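대리석 상판에 생긴 뿌연 얼룩, 집에서 없앨 수 있나요?

작성자: 부엌초보

이사 온 집 주방 상판이 어두운 색 대리석입니다. 지난 수요일에 식초가 들어간 양념을 흘렸는데 바로 못 닦고 두 시간쯤 지나서 닦았습니다. 그 자리가 손바닥만 하게 뿌옇게 변했습니다. 주방세제로 닦아도 그대로고, 만져 보면 주변보다 살짝 거칩니다. 업체에 물어보니 출장비 포함 견적이 꽤 나와서 먼저 직접 해 볼 방법이 있는지 궁금합니다. 전 주인이 남기고 간 Trulta 석재 세정제가 한 통 있는데 이걸 써도 되는지도 알려 주세요.

답변 2개

작성자: 돌가루

세제로 안 지워지고 거칠게 만져진다면 얼룩이 묻은 것이 아니고 산에 표면이 깎인 겁니다. 에칭이라고 부릅니다. 대리석은 탄산칼슘이 주성분이라 식초, 레몬, 와인, 토마토소스에 모두 반응합니다. 세정제로는 해결이 안 되고 표면을 다시 갈아서 광을 내야 합니다.

먼저 진짜 대리석인지 확인하세요. 어두운 상판은 화강석이나 인조석인 경우도 많습니다. 싱크대 안쪽처럼 안 보이는 곳에 식초를 한 방울 떨어뜨리고 몇 분 뒤에 닦아 보면 됩니다. 그 자리만 광이 죽으면 대리석 계열입니다.

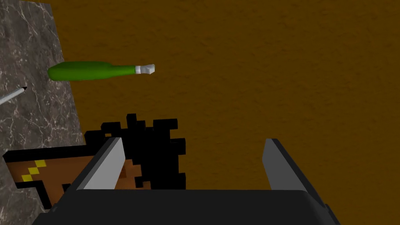

직접 손보는 순서

1. 중성세제를 묽게 타서 닦고 완전히 말립니다. 물기가 남아 있으면 손상 범위가 잘 안 보입니다.
2. 주변에 마스킹 테이프를 붙입니다. 멀쩡한 부분까지 갈면 경계가 더 눈에 띕니다.
3. 거칠게 만져지는 정도면 2000방 내수 사포에 물을 묻혀 가볍게 원을 그리며 문지릅니다. 거칠지 않고 뿌옇기만 하면 건너뛰세요.
4. 대리석용 광택 분말을 물에 개어 젖은 천으로 문지릅니다. 저는 Endell 분말을 썼고 작은 통이면 충분합니다.
5. 물로 헹구고 마른 천으로 닦은 뒤 하루 지나서 침투형 발수제를 바릅니다.

발수제는 기름이나 커피가 스며드는 것을 늦춰 주는 용도입니다. 발라도 식초가 닿으면 또 깎입니다. 어두운 색은 사포 자국이 밝은 색보다 잘 보이니까 꼭 구석에서 먼저 해 보세요. 범위가 넓으면 손으로는 광이 고르게 안 나옵니다.

세정제는 뒷면 성분표를 보고 산성이면 쓰지 마세요. 라벨이 지워졌으면 버리는 게 낫습니다.

작성자: Doãn

저희 집도 비슷했는데 베이킹소다로 문질렀다가 잔기스만 생겼습니다. 결국 업체 불렀어요. 전체 말고 부분 연마만 된다고 하는 곳도 있으니 사진 보내서 견적 다시 받아 보세요. 그 뒤로는 양념병 밑에 쟁반 깔고 씁니다.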